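Course notes: Physics for Game Programming
Unit 6 - Stacks of boxes and why they shake

In the last unit we had one box falling on a flat floor. Today we put a second box on top of the first one, and then more. Many students expect that this is the same problem repeated, but the solver sees it differently.

6.1 What the solver does in one step

Our small engine, Karras, solves contacts one after another. For each contact point it looks at the relative velocity along the normal. If the bodies are approaching each other, it applies an impulse that stops the approach. Then it goes to the next contact.

The trouble is that each correction disturbs its neighbors. When the impulse between box 2 and box 1 is applied, box 1 is pushed down into the floor, and the floor contact which was already solved is now wrong again. So we repeat the whole list several times. This method is called sequential impulses. In the lab we begin with eight iterations per step.

With two boxes of equal mass, eight iterations are enough and you will not see any movement. With ten boxes you will see the tower become soft, like it is made of rubber. The weight of the top boxes did not have time to travel down to the floor.

6.2 Mass ratio

Please try this before the next class. Put a box of 100 kg on top of a box of 1 kg and run the simulation. The light box sinks into the floor or jumps out to the side. Now exchange them. With the heavy box at the bottom everything is calm.

The reason is in the effective mass. The impulse at the middle contact is limited by the light body, so every iteration gives only a small part of what is necessary to carry the heavy one. To hold the heavy box correctly you would need far more iterations. I tried 2000 on my own computer and the stack was standing, but of course a game can not wait so long for each step.
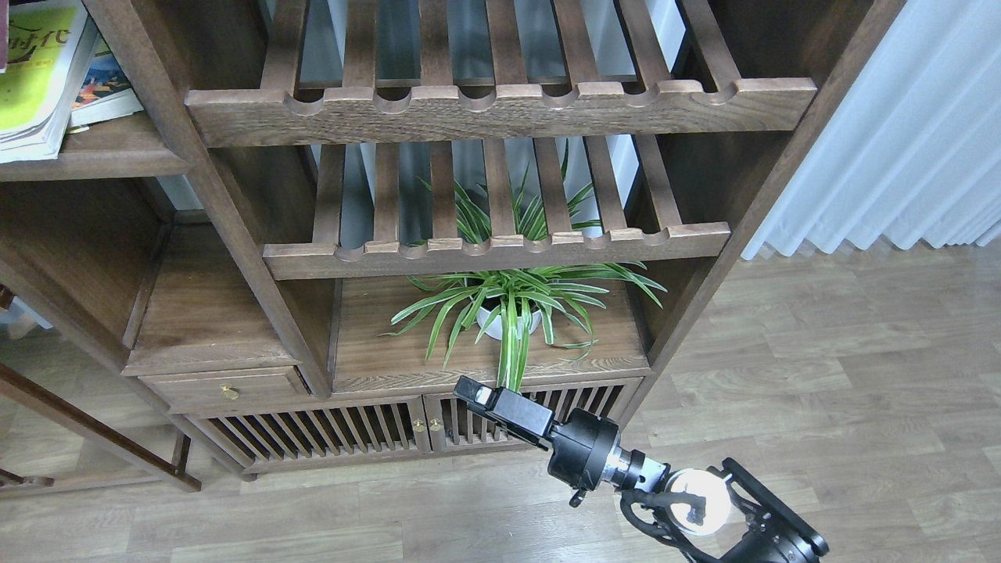
6.3 Warm starting

A stack at rest needs almost the same impulses in every step. It is a waste to begin from zero each time. Therefore we save the total impulse of every contact and apply it at the start of the next step, before the iterations. The solver then has to find only a small difference.

For this to work you must recognize that a contact in this step is the same as a contact in the previous step. In Karras each contact has an ID made from the two body numbers and the feature numbers (which corner, which edge). If the ID is not found in the old list, begin with zero. Do not guess from the position only, it gives strange results when a box slides.

A common mistake in homework: the saved impulse is applied but the accumulated value is not set to the same number. Then the clamp works on the wrong total and the box slowly climbs.

6.4 Clamping the total

The contact can push but it can not pull, so the total normal impulse must stay at zero or above. A single correction inside the iterations is allowed to be negative. If you clamp each small correction, the solver can never take back an impulse that was too large - and the boxes will jitter.

6.5 Sleeping

Even a good stack has a little noise. When all the bodies in one island are slower than a limit for half a second, we stop simulating them. Wake up the whole island together, never one body alone.

Exercises

1. Open the level Bustbridge and turn off warm starting. Find the highest tower which stands for one minute.
2. In the level Trarus, let the 3000 small boxes fall and write down the time per step before and after sleeping begins.
3. Change the clamp as in 6.4 to the wrong version and describe the motion in your own words.

Please hand in the exercises before class on Tuesday. Joints and ropes come in Unit 7.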